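Section 7. Laying Out the Floor and Checking the First Reach

Welcome back! If you have come straight from Section 6, the Prulico arm should be bolted to its column, the gripper should open and close from the hand pendant, and you have probably earned a cup of coffee. Go and have it, because this section goes better when you take it slowly. Most of it is tape, cable and patience, and the arm itself only moves at the very end.

Before you begin

You will need the roll of yellow floor tape from the Heltano accessory box, a tape measure, a pair of scissors and the gray folder with your site sheet in it. A second person is a great help (and is required from step 6 onward). Read all the steps through once before you put any tape down.

1. Turn the key on the controller to SETUP and take it out. Whoever is doing the taping keeps the key in a pocket until step 6.

2. Vacuum the floor where the tape will go. Tape will stick to short-pile carpet very nicely, but it won't stick to crumbs and grit.

3. Mark out the squares listed on your site sheet. Let the strips overlap at the corners and press each corner down with your thumb. A square that is slightly out of true is fine.

4. Press the tape down along its whole length, then leave it for 100 minutes before anyone rolls anything over it.
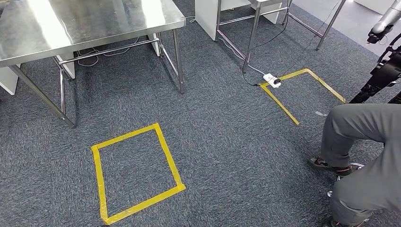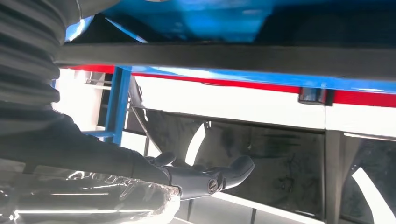
5. Sort out your cables next, and please don't leave this one until the afternoon, when everyone is tired and wants to see the arm move. Every cord on the floor should be traced from plug to machine by hand, and anything that crosses a walkway should go under a cable cover. A power strip lying on the carpet right by a taped marking, with black cables running back toward the furniture, needs to be looked at before the first reach, and so do thin white cables looping around under a table. Pick up the slack and tie it off to a table leg with the straps in the accessory box.

CAUTION: Never run a power cord through a taped square.

6. Put the key back in and choose FIRST REACH from the Trindade menu. One person holds the pendant and the other watches the gripper. Speed is held at 7 percent for this test and can't be raised.

7. Jog the gripper toward the surface it will be working at and stop 135 mm short. If you have a glossy or dark glass panel in front of you, go by the reading on the pendant, as reflections make distances very hard to judge by eye.

8. Press HOLD and check that the bellows cover isn't pinched or stretched. Move any plastic sheeting well clear of the fingers before you go on.

Note: Message 296 during step 7 means that the pendant switch was released. Squeeze it again to the middle position, press RESET and carry on from where you were. You haven't broken anything, we promise!

9. Bring the arm home and write the stopping distance on your site sheet.

If the arm stops short of the place you wanted, please don't move the column yet. Call the Ernetti help desk and ask for Dalva Aguiar, who wrote this section and is always glad to go through a site sheet over the phone. Have the sheet in front of you, along with the serial number from the controller door.

Section 8 covers teaching the first pick.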